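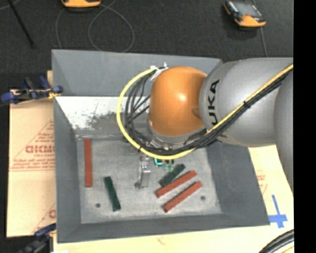
Robot arm over the gray bin, red and green blocks on the bottom.

OK quick one, I'm on at 2 and haven't eaten yet. People keep asking me how it's going with the arm so I'm just going to write it down once.

Short version: fine. Longer version, it's complicated and my back feels great.

For anyone new, I pack at Hjaltested. Small parts, kits, sets, whatever comes down the line. The old job on our end was picking out of bins. Reach in, grab, turn, drop, reach in. 15 years of that for me, 19 for Unnur. You stop noticing it until you're home and can't get a jar open.

So now the arm does the reaching. It's still on blocks, as you can see. Just blocks, two colors, lying any which way. I figured blocks would be the easy part. Nope. They lie every direction and some end up close together, and a person just goes in with two fingers and has it. The arm has to get the angle right first. Brayan stood there the first morning with his coffee saying "the green one, the GREEN one" like it was a ball game.

Also nobody on the floor expected to have opinions about hoses. I have so many opinions about hoses now. That yellow one goes around the wrist with all the black cable next to it, and every time the arm turns I watch the loop. Troels says it has plenty of slack. Troels is in maintenance and not worried about much. I watch it anyway.

What changed for us, since that's what you all really want to know.

Nobody got let go. Mogens Ravn (plant manager) said so in June, in the break room, in front of everyone, and so far that's held. But two people left on their own and they weren't replaced, so. Draw your own conclusions. I have mine.

Less lifting and bending. Real difference, not kidding about the back.

More standing and looking. This is the part I don't love. When I picked by hand my head could go anywhere, I planned whole vacations in that spot. Now I have to pay attention to something that mostly doesn't need me, and then it does need me, right that second. I go home tired in a diffrent place.

The talking is worse. Used to be Unnur across the bin from me all shift, we knew everything about each others kids. Now she's been moved over to the Jurila line and I get her at lunch, if our lunches match up. Nobody put that in the plan. I don't think anybody knew it was a thing to put in.

Pay: same. Ragnheiður asked in the meeting if running the arm counts as a new job with a new rate. Long silence. "We'll look into it." Still being looked into, last I heard. She's going to keep asking and I'm going to keep sitting next to her when she does.

And I'll say this too, I was ready to hate it. I don't. I had the training at Curnetti, two days, decent sandwiches, and I came back knowing how to stop it, start it, and jog it over by hand when it gets itself in a corner. My kid thinks I'm a robot driver. I haven't corrected him.

Ask me again when we're past blocks and onto the real parts, those are smaller and slippery and I have my doubts.

Ok shoes. Keys. More later this week if I get teh time, I still owe you the soup recipe.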